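From: Nermin Özkan
To: flullik-live list
Date: 25 Sep 2021
Subject: Re: Osovdale set, low end and stage volume

On the list, Taşdemir wrote:

> I was at the Osovdale show and stood level with the mixing desk for the
> whole set. The first three songs had almost no bass guitar in them. From
> the fourth onwards it was there, but the kick drum went soft at the same
> moment. Was this a choice or a fault? Also, the set list posted on the
> site has Mokolon as the closer and I am sure it came second from last.
>
> Lastly, is there going to be a desk recording? The August one from the
> rehearsal room was very listenable.

Taking these in order.

The bass was a fault for the first two songs and a choice for the third. The DI line from the bass amp was patched to the wrong channel on the stage box, so what you heard in those two songs was the cabinet and nothing through the PA. I found it during the second song. The third is the one with the held organ pedal under the verse, and we always pull the bass guitar back by several dB there. I can see why it sounded like one long problem from the floor.

The kick did not change level. I have checked this against the multitrack and the channel is steady within a decibel across the change. What did change is that the bass guitar came back with a lot of energy at the same pitch as the drum, and the drum lost its outline. I had the high-pass on the bass set low, because at soundcheck the room was empty and the bottom end seemed thin. With 839 people in, the room was drier in the mids than I had allowed for, and the low end stayed more or less where it was. I took a narrow cut out of the bass at 80 Hz before the fifth song. If you listen to the recording you will hear it open up a little there. A better answer would have been to tune the drum a tone higher, and that is what we will do next time.

Stage volume was the other half of the subject line, so a note on that too. The two guitar amps were turned to face across the stage instead of outwards. This took most of the guitar out of the vocal microphones and let me bring the voices up without ringing. The cost is that anyone in the first few rows hears the guitars only from the side fills, and three people have written to say so. I would sooner have three letters about that than a hundred about the singing. For the smaller hall, where the capacity is 150, I intend to run no guitar in the PA at all and turn the amps outwards again.

On the set list: you are right. Mokolon was second from last. The order was swapped at the side of the stage and the page was written from the printed sheet. I have asked for it to be corrected.
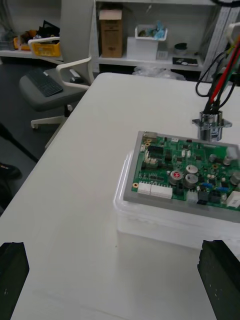
The desk recording exists, but it needs work before it goes out. The left output has a hum on it for the whole of the first half, a 50 Hz tone with the usual odd harmonics, and it goes away after the interval when the recorder was moved to another supply. I suspect old smoothing capacitors in the power section, and I would ask anyone who opens their own recorder to look there first. They are the round cans standing up from the board, like the three grouped near the middle of the green one on the tray, one with red on top and two silver. A bulging top is a bad sign, though a flat one proves nothing, and a meter that reads ESR is worth having. Let the supply discharge fully before you touch anything.

I can notch the hum out of the spoken parts without harm. Under the music it is harder, as the second song sits in G and the 50 Hz tone is close enough to the low G to beat against it. My plan is to use the right channel alone for the first half, folded to mono with a short room reverb, and true stereo from the interval on. The join will be audible on headphones.

The finished files will be 24-bit, with an MP3 copy at a lower rate for those on slow lines. The limit on the list server is 13 MB a message, so please do not ask me to attach them. A link will go on the usual page.

If anyone made an audience recording from the left side of the hall, I would like to borrow it for the first half, even if it is rough. Please send it unprocessed and leave the applause in, as I need it for lining up the tracks.

Nermin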